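Last revised in September. Replaces the older folding sheet that was pinned up at Gosgate.

# How to run a folding shift with hand-held grippers

The laundry work at Gosgate used to be one job. Now it is two: folding by hand for customers, and folding with grippers so that the folding machine at Trurnodton can learn from the recordings. Most people on the floor do both in the same shift. This page covers the second kind, how to set up for it, and what has changed in hours, pay and breaks.

You don't need any experience with robots. You do need to be able to fold.

## Before you start

- Sign out two grippers, one for each hand. Check that both open and close all the way without sticking.
- Wipe the pads with a dry cloth. Lint builds up in the ridges and the pads start to slip on smooth fabric.
- Take off rings and bracelets.
- Pick your garments from the Flandico bins. Don't use customer laundry for recordings, even if it's the same kind of item.
- Choose a surface. A table is fine, and so is a made bed. We want both, and we want different covers, plain and printed.

Clear enough room to lay the garment out flat. Pillows and blankets can stay if they're out of your way. The machine is meant to work in ordinary bedrooms later on, and a bare surface every time would teach it very little.

## Folding with the grippers

1. Lay the garment out and smooth it with the sides of the fingers. Don't press the tips down into the fabric or they'll pick up the sheet as well.
2. Open the gripper wider than you think you need. Come in low, close on the edge of the garment, and lift before you move across.
3. Use both hands for the first fold. One holds the near corner while the other carries the far one.
4. Let go completely before you reach for the next corner. Half-open fingers drag the layer you just placed.
5. Fold down to a bundle. It should stay together when you open both grippers and back away from it.
6. Hold still for 2 seconds at the end. This marks the finish for the people who cut up the recordings.

If a fold goes wrong, fix it with the grippers and keep going. Don't put one down and use your fingers. A repair is useful to the machine, and a bare hand coming in to do the work means the take gets thrown out.

Dark, thick items are the slowest. The layers are hard to tell apart once they're stacked, and the bundle tends to bulge at one end. That's acceptable. We stopped asking for sharp edges on heavy garments after the first month, when people were spending more time squaring corners than folding.
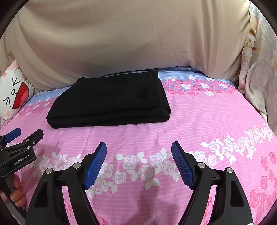
**Jérémie Coste**
*Floor lead, Gosgate*

The bundle on the pink striped sheet is about as neat as I'd ask for in black fabric. It's a little wider on one side, the right end sticks out, and the layers show along the front. I would pass it. New people often want to know how tidy is tidy enough, and I'd sooner they look at one of these than at the showroom shelves.

## How many, and how fast

A full gripper session is 21 garments. After that, you go back to hand folding or take your break, whichever comes first on the board. Please don't run two sessions back to back. Squeezing the handles works a part of the forearm that normal folding leaves alone, and we had sore wrists in the spring when people doubled up to get ahead.

There is no speed target. There was one, for 9 days, and the takes from those days were mostly unusable. People rushed, dropped corners and skipped the pause at the end.

## What has changed for the people here

**Pay.** Gripper time is paid at the same rate as sorting and checking, which is higher than hand folding. Write your start and finish on the session card. If it isn't on the card, payroll can't see it.

**Hours.** Nobody's hours at Gosgate have been cut so far. At Lowther, the machine took over towels and pillowcases, and the folders there moved to stain checking and repairs. Some liked the change. Two of them asked to come here instead, and they did.

**New work.** Somebody has to watch the takes and mark the bad ones. That's a seated job, and it goes first to anyone with a hand or back complaint. Ask me if you want to be trained for it.

**What you may refuse.** Gripper sessions are voluntary. If you'd rather fold by hand, say so before the board is made up and you'll be put down for hand folding. It doesn't count against you.

I get asked whether we're training our own replacement. For flat items, the answer at Lowther was yes, that task went to the machine. For clothes, it still needs a person to turn sleeves out, find the stains and decide what can't be folded at all. I can't promise how long that will last. The agreement we signed says we're told before any task is moved, and a copy is in the break room.

## Ending the session

- Return both grippers with the fingers closed.
- Put the folded garments back in the Flandico bin and shake them out first, so the next person starts from a mess.
- Hand in your card.
- Report any loose pins or worn pads. Don't tighten them yourself.

For a gripper that sticks in the middle of a session, stop recording and call extension 995.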